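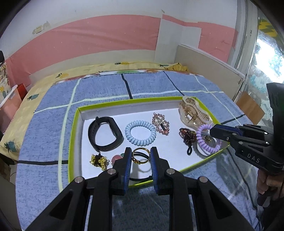
Passei da separação de pedidos para a garra de mão: isso muda minha função? E como vocês pegam anel?

Comunidade Lamow › Trabalho e automação › Rotina e cargos

separadora_de_miudeza
2 de out. de 2026

Oi, gente! Trabalho na Gruraren, na separação de acessórios (anel, presilha, elástico de cabelo, pulseirinha, essas coisas que somem no fundo da caixa). Entrei em janeiro e até pouco tempo atrás meu dia era bancada, etiqueta, saquinho, bancada de novo. Aí a empresa fechou com o pessoal da Trernari para automatizar parte da separação e perguntaram quem topava fazer as tarefas com as garras de mão, para o robô aprender com os nossos movimentos. Eu topei, claro, porque dava para fazer parte em casa e eu moro longe, lá em Saraç, com 2 ônibus para chegar no galpão.

Então agora meu posto de trabalho é a cama do quarto, com a coberta azul quadriculada bem esticada e uma tampa de caixa de borda verde-limão no meio. Dentro vai a miudeza toda misturada: elástico espiral azul e lilás, presilha com strass, a piranha de cabelo champanhe, uns penduricalhos com sininho, pulseira de contas, anel. Uma garra em cada mão e vamos lá.

Minha primeira dúvida é prática: o anel dourado. Eu chego com as duas pontas abertas, uma de cada lado, tudo bonito, e quando fecho ele vira, escapa ou gruda na almofadinha azul e sai andando junto. Com a mão eu faço isso sem olhar! Fico nervosa, repito, e na hora de mandar já não sei se tentativa torta vale ou se tenho que apagar.

A segunda é a que me tira o sono. Minha carteira continua dizendo auxiliar de separação. A meta também continua a antiga, que é de 2000 itens separados, e com a garra isso não existe, é outro ritmo. Perguntei para a liderança e ouvi "vamos vendo". Vamos vendo o quê? E tem uma colega da bancada que parou de falar comigo no refeitório, diz que estou ensinando a máquina a tirar o lugar dela. Alguém já passou por isso? Devo pedir alguma coisa por escrito?

bancada_do_fundo

Passei por isso, só que com ferragem: parafuso, arruela, mola. Vou por partes porque são assuntos bem diferentes.

Sobre o anel. Deitado no fundo liso da tampa ele é chato mesmo, tem pouca altura para a garra segurar. O que funcionou para mim com arruela foi descer até as pontas quase encostarem no fundo e só então fechar, bem devagar, com as duas chegando juntas. Se uma encosta antes, ela empurra a peça e a peça vira. Treine o punho parado, quem mexe é só o dedo. E afaste antes o que estiver colado nele — pelo que vi na sua foto tem uma argolinha preta do lado e um cordão preto passando bem entre as pontas, e cordão é uma praga, entra no meio e levanta tudo. Pode usar a outra garra para abrir espaço, se a sua instrução deixar.

Tentativa torta: aqui a regra era não apagar nada, só marcar como falha. Mas cada projeto tem a sua, e você precisa perguntar isso para quem recebe o material. Pergunte por mensagem, assim fica a resposta guardada.

Sobre a função: peça por escrito, sim, e logo. No meu caso ficamos um bom tempo no "vamos vendo" e quando veio a avaliação eu estava no fim da lista de produtividade, abaixo de gente que tinha acabado de chegar, porque compararam meu número da garra com o número da bancada. Deu uma raiva! Só resolveu quando eu levei anotado, dia por dia, quantas horas tinha passado em cada coisa. Então comece hoje um caderninho: data, horário, tarefa, o que deu problema. No pedido eu colocaria a meta suspensa enquanto você estiver na garra, o nome da atividade, e quem paga a luz e a internet quando o serviço é em casa.

Não sei como é o contrato de vocês, então antes de assinar qualquer aditivo mostre para o sindicato. Eu assinei o meu em pé, no corredor, e me arrependi.

E a sua colega... eu não tentaria convencer ninguém no refeitório. Ela tem motivo para estar com medo. No meu setor ficaram 2 pessoas na separação manual e o resto foi para conferência e devolução. Ninguém foi mandado embora naquele momento, mas teve quem odiasse o serviço novo e pedisse para sair. O que melhorou o clima foi quando abriram rodízio e quem quis experimentou a garra. Uma das mais bravas virou a melhor de nós com mola pequena.

galpao_turno_b

larga disso enquanto é tempo, ensina a máquina e depois tchau. aqui foi assim

separadora_de_miudeza

Obrigada, bancada_do_fundo, de verdade! Já comprei o caderninho (capa de gatinho, mas serve). Tirei o cordão de perto e desci mais antes de fechar, como você falou, e melhorou bastante, ainda vira às vezes quando eu tenho pressa. Com os elásticos espirais nunca tive problema, eles são gordinhos, é até gostoso de pegar.

Mandei a mensagem perguntando das falhas e da meta, tudo junto. Sobre as falhas me responderam rapidinho: é para marcar e mandar. Da meta, por enquanto, silêncio.

galpao_turno_b, entendo seu lado, mas eu tenho conta para pagar e gosto de estar em casa quando minha filha chega da escola. Como foi aí? Eles avisaram antes ou foi de uma hora para outra?

mesa_de_conferencia

Chegando agora, mas trabalho do outro lado, conferindo o que a célula automática separa, e queria deixar um recado. Miudeza brilhante e transparente é onde ela mais se perde, e quem percebe é quem já separou na mão. Eu reconheço de longe uma presilha no saquinho errado, e esse olho vem dos anos de bancada. Quando for conversar com a chefia, fale disso também e peça para entrar no treinamento de conferência. No meu galpão foram 2 turnos de curso, pagos, e o cargo mudou de nome junto com o salário. Pouco, mas mudou.

Ah, e cuide das costas! Cama é baixa demais para ficar curvada com garra nas duas mãos. Veja se a Gruraren empresta uma mesa.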